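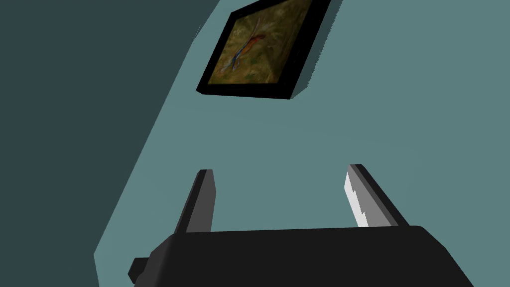 Tiltik is a collection of 1000 home preserving recipes, typed up from handwritten notebooks and put into one tidy format, so you can search them, scale them and (best of all) cook from them. Chutneys, jams, cordials, pickled onions, lemon curd, it's all in here, and I've had a wonderful time putting it together! The release also has a printable chart of what's in season when. It's plain enough to go up on a kitchen wall, and in a black frame against a pale teal wall, the way the picture is hung at the top of this page, it would look very smart indeed.

What you get

recipes.csv: one row per recipe, with title, category, yield and method
ingredients.csv: one row per ingredient, linked by recipe_id
units.csv: the old kitchen measures and what I turned them into
seasons.csv: months for each fruit and vegetable
chart.pdf: the printable chart

That makes 5 files. The CSVs are UTF-8 with a header row and commas as separators. Methods contain commas and line breaks, so they are wrapped in double quotes. Please use a proper CSV reader and don't split the lines by hand, or the marrow and ginger jam will end up all over the place.

Categories

There are 13 categories. Chutney is by far the biggest, and I make no apology for that. A recipe sits in one category only, so "hot tomato relish" is under relish even though the notebook it came from calls it a chutney two pages later. The notebook's own wording is kept in the original_title column.

Units

This was the fun part! The notebooks use 21 different measures, among them teacup, breakfast cup, gill, "a good knob" and "enough". Where a measure has a sensible metric match, the grams or millilitres are in the metric_amount column. Where it doesn't, metric_amount is left blank and the words stay in raw_amount. Blank means unknown, never zero.

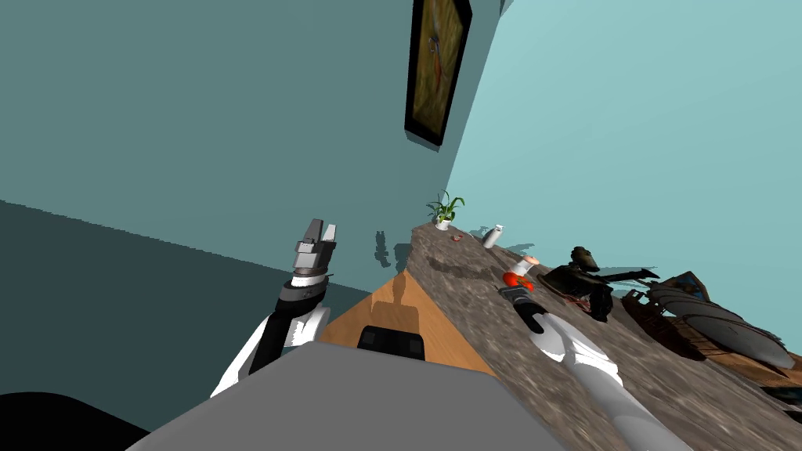 Scaling a recipe

The small script scale.py is kept apart from the data and lives in the tools folder. Give it a recipe_id and the weight of fruit you have:

python scale.py --id 413 --fruit 1800

It prints the ingredients with new amounts, rounded to the nearest gram. Cooking times are left alone. A wide pan boils down faster than a narrow one, and no script can see your pan.

Where the recipes came from

Most are from the Cormier notebooks, with a smaller batch from the Mola allotment newsletter. The source column says which. Spelling has been brought up to date, but turns of phrase have been kept, including "boil until it looks right".

Known problems

Many of these are old recipes and they have not been tested or checked for safe storage. Treat them as kitchen history, and follow current advice on acidity, heat and jars before you keep anything on a shelf.

Tomatoes are listed under both fruit and vegetables in seasons.csv. Filter on the name column if you only want them once.
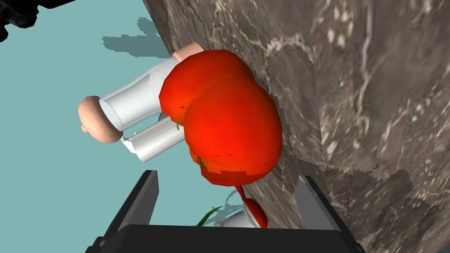
Changes

March: added the green tomato recipes, fixed the gill conversion, and renamed the "sauces" category to "ketchups and sauces".

Licence and credit

Free to use, copy and change, at home or in your own projects. If you publish something built on it, please credit "Tiltik preserving recipes" and link back. The chart uses the Zellero typeface, supplied under its own licence in the fonts folder.

Corrections are very welcome, especially if you can read the smudged line in recipe 208.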